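Taking a Kitchen Across the Border: Packing and Paperwork Tips
Home > Kitchen > Moving and Storage
Last updated 26/12/2019

We have moved house across the line at Flanstead 2 times, once in each direction, and helped relatives do it as well. Most moving guides cover boxes and tape and stop there. An international move has a second half, the inspection, and the kitchen is the room that gets the most questions. It holds food, knives, plants on the windowsill, bottles with no labels and a great many small things of low value that still have to be written down.

The tips below are for a private move by road with your own household goods. Rules on food, plants and duty change often, so check the official pages of both countries the week before you go. What you were told last year may not apply.

Start with the list

Write the inventory before you pack anything. Go cabinet by cabinet and put down what is there, then cross off what you decide to sell or give away. A list made from memory after the boxes are taped is always missing things.

Group low-value items. "Pots, pans and lids, used, one box" is enough at most crossings. Small appliances should get a line each, with the make and the serial number if there is one. The serial number is usually underneath or on the back, so copy it down while the appliance is still on the counter.

Give every box a number and write that number on the top and on two sides. The same number goes on the list. Room names are fine as an extra, but "kitchen" on eleven boxes does not help an officer who wants to look in one of them.

Put down a fair secondhand value. People get into trouble both ways here. If you write what you paid new, you may go over an allowance you were well under. If you write a dollar for everything, the whole list looks careless and you may be asked to go over it line by line at the counter.

Print three copies. One gets handed over, one comes back stamped, and one stays in the glove compartment. Keep a copy on your phone too, but don't count on having a signal at the crossing. There is none at Flanstead past the last gas station on Route 751.

Pots and pans

Cookware is the easy part of a kitchen move. Used metal pots raise few questions as long as they are clean. Scrub off burned grease and dry everything fully before it goes in the box. A pot that sits closed and damp for a week will smell, and an inspector who opens a box that smells of food will look harder at the rest.

Nest pots by size with a sheet of packing paper between each one. Handles should all point the same way. Lids travel better on edge, wrapped singly, along the side of the box. Do not use the inside of a pot to carry spices, tea bags or rice. It saves space, but it puts food in a box you have listed as cookware, and that is exactly the sort of mismatch that gets a vehicle sent to the side lane.

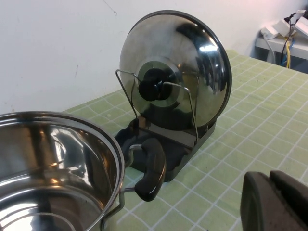 Do I have to declare cookware I have owned for years?

Everything you bring in goes on the list, old or new. Used household goods are commonly let in free of duty when you are moving your home, but that relief applies to goods you have declared. Leaving them off can cost you the relief. If something is new and still in its packaging, list it separately and bring the receipt.

Knives

Wrap each blade in cardboard, tape the cardboard to itself and not to the blade, and put all the knives in one box. Write "kitchen knives" on the outside. This box should ride in the cargo area and never in the cab or under a seat. A chef's knife in a moving box is household goods. The same knife loose behind the driver is a conversation you don't want to have.

Cleavers and poultry shears go in with the knives. So do mandolines, mostly for the sake of whoever puts a hand in the box.

Food

Our advice is to take as little as you can. Begin eating down the freezer and the pantry 5 weeks ahead and stop buying in bulk. What is left in the last few days can go to neighbors or to a food bank if it is unopened.

If you want to bring some dry goods, keep them in the original sealed packaging with the label showing what is in it and where it came from. Coffee, packaged cookies and factory-sealed spices are often allowed. Fresh fruit, vegetables, raw meat, eggs, seeds and home canning are where people lose things. Declare all of it. A declared apple goes in the bin. An undeclared apple can mean a fine, and at some crossings it can also mean losing a fast-lane card.

Don't decant. Those matching glass jars look good on a shelf, but flour, powdered sugar and baking soda in unmarked jars are a poor thing to carry through any checkpoint. Empty them, wash them and fill them again on the other side.

Pack all the food together in one bin with a lid that lifts off, and load it last so that it comes out first. We use a Juhl folding crate for this and it has held up fine.

Wood, baskets and plants

Cutting boards and wooden spoons are finished goods and we have never had one looked at twice. Check them for bark, cracks with dirt in them and small round holes. Woven baskets should be shaken out over newspaper. Straw and dried grass used as packing material should stay behind, and so should fruit crates from the market, even if they are the right size for your plates.

Potted herbs generally can't go without a certificate, and the certificate costs more than the basil.

Cleaning supplies

Leave bleach, drain cleaner, oven cleaner and lighter fluid behind. Most movers won't load them anyway. Gas canisters for a camp stove or a kitchen torch should be used up or handed in at a collection point. If you are driving yourself, the torch can travel without its fuel.
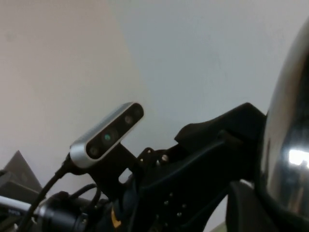

Dish soap and dishwasher tablets can come along in a sealed bag, but they are cheap to replace and they leak. We quit bringing them after the first move.

Loading for inspection

Load the truck as if somebody will want to see the middle of it. Leave a narrow aisle if there is room. If there isn't, put the boxes with the plainest contents at the back, where they can't be reached, and the ones with appliances, food and knives near the door.

Tape boxes well but not all the way around. A single strip along the top and one across can be cut and closed again. Carry a roll of tape, a marker and a box cutter with the blade in, since you will be the one closing the boxes afterward. Crossings do not supply tape.

Have one box marked "open first" with the kettle, two mugs, a pan, a sharp knife, a dish towel and a can opener. List it like any other box.

At the crossing

Call or look up the commercial and household hours for the crossing you plan to use. A border station can be open all night for cars and still have nobody on duty to process household goods after late afternoon. On our first move we arrived at Flanstead after the goods office had closed and spent the night in Luncombe, with a full truck in a motel parking lot.

Avoid the days around a long weekend. October was a good month for us, with dry roads and short lines. Late December was not.

Answer what is asked, briefly. Hand over the list when the officer asks about the goods and say right away that there is food in the vehicle and where it is. Turn the engine off if told to and stay in the seat until you are asked to get out. Children and pets make a long wait longer, so bring water and something to eat that you will finish before the booth.

If goods are coming later, in a second trip or with a mover, say so on the day you first cross and put them on the list under "goods to follow." Adding them afterward is difficult and sometimes can't be done. Get that page stamped.

Unpacking on the other side

Check each box against the stamped list as you unpack and keep the list for as long as the rules require. In some places you can't sell goods brought in free of duty for the first year.

Check the voltage and plugs before you plug in anything. Between neighboring countries they are often the same, but don't assume so. A stand mixer from our years in Pukatska is still in its box.

Wash cookware again before using it. Wipe out the drawers, put down liner and set up the stove area first. Lids are what we run out of room for in every kitchen, and an upright stand on the counter takes care of the ones used daily. 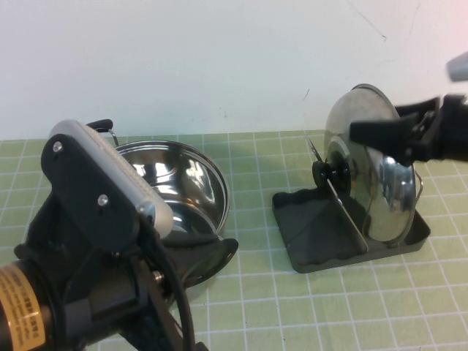

Stainless steel pot, with the lid kept upright in a dark gray stand.

Bigger lids can go in a drawer on edge with a tension rod across to hold them.

Flatten the boxes that are still sound and keep them somewhere dry. The packing paper can be smoothed out and used as shelf liner in the meantime.

More in Moving and Storage
Packing glassware without bubble wrap
Using up a pantry before a move
Labels that stay on cardboard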